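Tassanee Kaewkla
March 24, 2018

Long thread on the gripper build. I've been at it in the shared workshop on Cavelon Street since August and a few people have asked where it's up to.

1/ The short version. Two hand-held grippers, each with a pair of fingers that open and close when you squeeze the handle. You carry them around and pick things up with them. Later the same fingers go on an arm. The arm is not built yet.

2/ I started with the fingers and that was the right call. Everything else can be shimmed or redrilled. If the fingers don't meet square you can't hold a sock.

3/ First set was printed in one piece, hard plastic right to the tip. They marked everything and dropped everything. Second set had ridges on the gripping face. Better on cloth, no better on anything smooth.

4/ The current set has a black body, ridges, and a softer orange tip on the inner side. Orange because that was the only colour of the soft stuff Mendes had left on the shelf. I've since gotten used to it.

5/ Each finger carries a square black-and-white marker so the software can work out how far apart they are. I glued the first markers straight on. Two lifted at the corners in a week. The new ones are printed on matte stock and sit flat. Shiny ones washed out under the workshop lights.

6/ Weight. Gripper one came in at 203 grams over what I'd planned for. I got 148 of that back by hollowing out the handle and swapping the steel rod for aluminium. The rest I can live with.

7/ Gripper two is the same drawing with the handle angled nine degrees further forward. My wrist was sore after the first long session and it isn't now. I'll rebuild the first handle to match when I have the patience.

8/ Practice is laundry. I wanted something that never sits the same way twice, and clothes are cheap to drop. A round fabric basket on the floor, a purple garment, a blue plastic hanger. Pick the top up, put it back, go again. 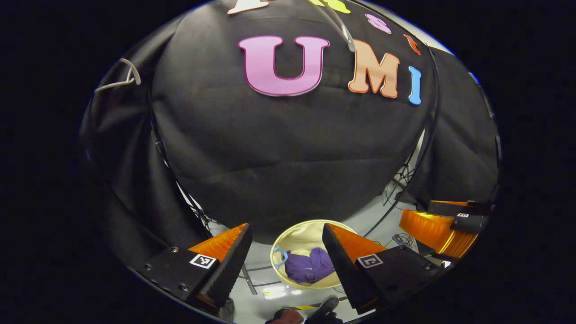

9/ The hanger is harder than the cloth. It's thin and hard, and if you come at it from the wrong side the fingers close on air beside it. Coming in along the length of it works more often than coming in across.

10/ With the cloth the trick is to grab less of it. My instinct was to open wide and take a big handful. A small pinch near a fold holds better and the rest just follows along.

11/ Floor was a problem I didn't see coming. It's pale grey and it throws the overhead lights straight back up. I spent two evenings blaming the software for losing a marker when it was only glare. I now turn off the back row of tubes if no one else needs them. A dull mat would fix it properly.

12/ Cables are next on the list. They've been in a heap the whole time and I keep saying I'll tie them up. If you use the room after me, please step over and don't unplug anything to be helpful. I lost a full run that way.

13/ Parts, for those who asked. Screws and rod from Mendes. Bearings from Premach, who sent the wrong size once and fixed it without any fuss. The plywood for the jig is an offcut from Sikanwood. Springs came out of an old stapler and I'd like to replace them with something I can buy twice.

14/ Cost so far is 205 dollars, not counting filament I already owned or the set of fingers I stepped on.

15/ Someone asked why bother with hand-held ones if the goal is an arm. With these I can find out what the fingers are bad at without writing any motion code. I've changed the finger shape four times. If I'd had to retune an arm each time I'd still be on the first one.

16/ Known faults as of tonight. The trigger on gripper one sticks near fully open. The left orange tip on gripper two is starting to peel at the bottom edge. The software takes nearly a minute to start and I don't know why.

17/ I had a go at doing both grippers at once, one in each hand, to fold the top in half. Got the sleeves together and then couldn't let go of one without dragging the other. I think the tips are too grippy for that, which is a funny thing to complain about after the first set.

18/ Drawings will go up once I've fixed the hole spacing on the marker plate. The version I sent around last month has it a millimetre out on one side. If you've printed that one, drill the left hole over size and it'll go together fine.

19/ If anyone has a spare dull grey mat, or a source for small springs, let me know. I'm usually at the bench after supper.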